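Kokville Rec Board > Youth Sports > Summer swim lessons at Sutter pool, anyone signed up?

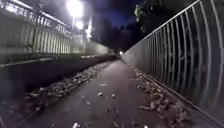

cirkgate_mom
Trying to figure out the level 2 vs level 3 thing before the May signup. My son is 7, can float and sort of dog paddle, hates putting his face in. The flyer says level 3 is "comfortable in deep water" and thats it. Do they test them the first day or just go by what you put on the form?

backstroke_bill
They go by the form. Then move kids around the first week if it's off. Put him in 2.

tallpaul88
Disagree. We put 2 last year and my daughter was bored stiff, blowing bubbles for 11 days. Asked to move up, level 3 was full. Go high, they can always drop him down.

backstroke_bill
Your daughter could already swim tho. Kid who won't put his face in is not a 3. He'll hang on the wall the whole time and so will the line behind him.

tallpaul88
Fair. Still think the levels are a mess.

splashzone
Has anyone got the Plotanex signup page to work on a phone? Mine hangs at the waiver every time

cirkgate_mom
Used the laptop, went thru fine. Have to scroll to the very bottom of the waiver or the button stays gray.

splashzone
ugh ok thx

lanefour
Morning session over evening if you can swing it. Water's colder but about half the kids. Also bring goggles, they dont lend them anymore

cirkgate_mom
Ok going with 2, mornings at 11. Goggles might fix the face thing, will try in the tub first

backstroke_bill
Good call. Get the ones with the soft strap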